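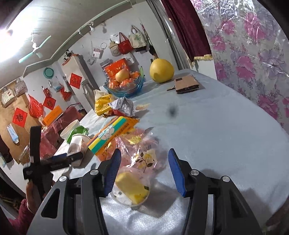 Eddale character wiki – troubleshooting log: profile pages losing relationship entries

Posted in October by the Eddale wiki desk

Status: resolved, one item outstanding

Reported fault

Character profiles saved with the new template drop the last entry in the Relationships box. First seen on the page for Soltano, the ferryman, whose sworn enemy vanished between preview and save. The entry is present in the page source but does not show on the published page. The same fault was then reported on the page for Gutitel and on two minor characters from the harbour storyline.

Affected: profiles using the long template. The short template (name, age, species, home district) is not affected.

Checks made

09:10 – Opened the Soltano page in a private window. Fault present. Purged the page cache. No change.

09:25 – Copied the source to a sandbox page and saved it under a different title. Fault present, so the page title and its redirects are ruled out.

09:40 – Removed the backstory section. Relationship entry reappeared. Put the section back one paragraph at a time. The entry disappeared again on the fourth paragraph, the one where Soltano loses the lease on the boathouse.

10:05 – The fourth paragraph contains a link to So, the lantern spirit. Removing the link fixes the page. Replacing it with a link to any other character also fixes the page.

10:30 – Checked every profile linking to So. There are 53, and all of the ones on the long template show the fault.

Cause

The template builds the Relationships box by matching the first letters of each linked name against the character index. "So" matches both So and Soltano. When both matches turn up on one page the template treats the second as a duplicate and discards the last line of the box, whichever character that line is for. Gutitel was affected through a link to So in the Trivia section.

The index holds 330 names and this is the only pair where one full name begins another. Names under three letters were blocked on the old wiki, and the rule was not carried over.

Fix applied

1. Matching changed from first letters to the whole name.
2. Duplicate check moved to run after the box is built.
3. Affected profiles re-saved in batches of 50. A null edit is enough; do not retype the entries, or they will show twice.

Retested on Soltano, Gutitel and the sandbox copy. All entries shown, in the order entered.

Outstanding

Family trees deeper than 7 generations still cut off the oldest row. Separate fault, not touched by this change. Owners of long family lines should split the tree over two pages for now.

Comments

tidewrack: Confirmed fixed on both my harbour characters. One of them has her brother back.

mossgate_4: Mine now lists the same rival twice. I did retype it before reading step 3. Is it safe to delete one?

Eddale wiki desk: Yes – delete the lower one and save.

pell-and-ink: Does the whole-name match cope with nicknames? Gutitel is "Guti" in half my stories.

Eddale wiki desk: Only if the nickname has its own redirect. Add one and re-save the profile.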